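Senow matt emulsion, 10-litre tub, shade Levden Grey
Reviewed November 2024

I bought this paint for a spare room with two plastered walls in good condition and two lined with heavy paper. The tub was ordered from the Mendonça trade counter, which mixes the Senow range to order. Levden Grey is a pale, cool shade sold as suitable for north-facing rooms. It has replaced the older Ekuvach shade in the same range.

Preparation and mixing

The paint needs a full stir before use. Pigment had settled at the bottom of the tub and took several minutes with a flat paddle to work back in. On bare plaster the maker asks for a mist coat thinned with clean water. I followed the instructions on the tub and had no flaking when masking tape was pulled off the next day.

Application

A medium-pile roller gave the best result. A short-pile sleeve left thin bands at the edge of each pass, and a long-pile sleeve threw fine spatter on to the skirting. The paint stays workable long enough to keep a wet edge on a wall of normal height, provided the heating is off. Cutting in with a brush leaves a slightly darker line until the second coat. Two coats over the mist coat were enough on plaster. The lining paper needed a third in places, mostly over the joins.

Smell is low. Brushes washed out in cold water with a little soap.

Colour and finish

The dried finish is flat, with no sheen when viewed along the wall. The shade shifts a good deal with the light. It turns bluer on overcast mornings and almost white beside the window at midday. Two walls in the same grey will seldom match at a corner, as each catches the light at its own angle. Anyone choosing from a small card should paint a test board and move it from wall to wall first.
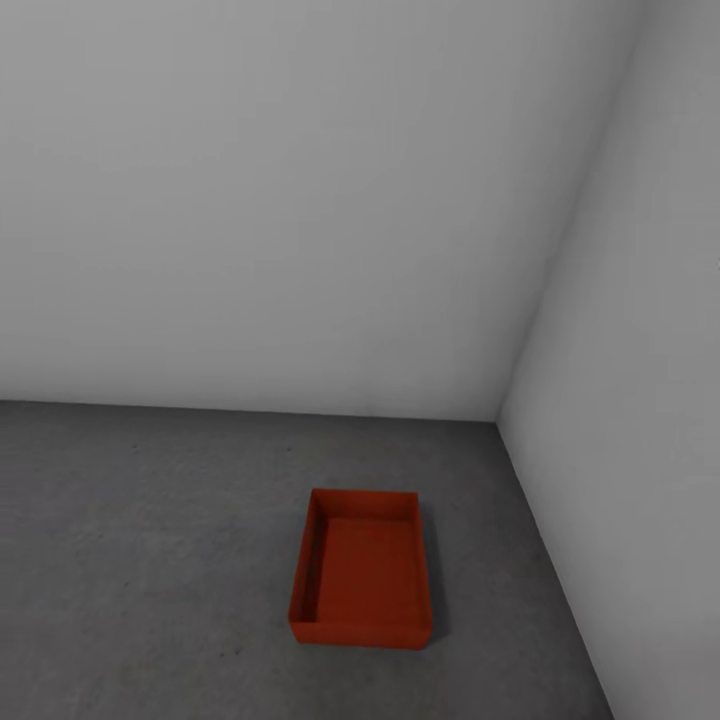
Wear and cleaning

The first wall was finished in August, so these notes cover a few months of light use. A damp cloth removes dust and fresh finger marks. Pencil needs rubbing, and rubbing leaves a polished patch that shows in low sun. Touching in with a small roller blends well, but touching in with a brush does not. I would not use it in a hallway or a kitchen.

Verdict

Good coverage on sound plaster, average on paper, weak resistance to scrubbing. The lid seals properly and the leftover paint was still usable when I opened it last week. Recommended for bedrooms and studies.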